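Small Wind on Shared Roofs: What Our Payback Figures Left Out

Student project report, Energy Systems course
Vilho Lahtinen, Elżbieta Mazurek, Unnur Hauksdóttir

14 shares | 3 comments

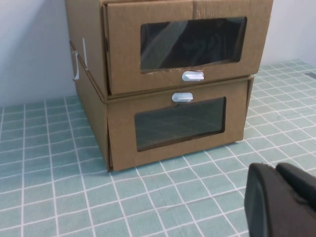

Small wind turbines are sold to housing blocks on the promise that they will pay for themselves through lower power bills. Our group looked at one model, the Akska, which the seller rates at 2000 watts. We wanted to know if the savings would still cover the cost once repairs, insurance and grid fees were added. Most of the work was reading bills and service invoices, which we sorted by year and kept in cardboard drawer boxes, one stacked on the other, with a clear window in the front of the upper one. The invoices took longer to read than we had planned because the older ones did not separate parts from labor.

The block we studied is on Etetti, a street close to the harbor. Its turbine produced 353 kilowatt-hours in the best month of our records and 115 in the worst. The seller's estimate used one average wind speed for the whole year, taken from an open site outside town. The roof is lower than the buildings to the west, so we think the estimate was too high from the start — the taller buildings block the wind that comes in most often.

Insurance was the cost we had missed in our first draft. The block's policy with Surance went up by 323 a year after the turbine was added. Ívar Ragnarsson, who keeps the accounts for the block, gave us the letters for both years. With this cost included, the yearly savings fell below what the owners pay for the service contract with Snorradóttir in two of the years we checked.

We did not measure wind speed on the roof ourselves. Our teacher, Baldur Hjaltadóttir, suggested borrowing a meter in September, but the roof was closed for repairs until the report was nearly due. The output figures come from the turbine's own counter, and we could not check them against a second one.

If another group continues this project, we suggest they start with the insurance and service costs and get roof access agreed in writing early. The spreadsheet is in the course folder under Elżbieta's name.

3 comments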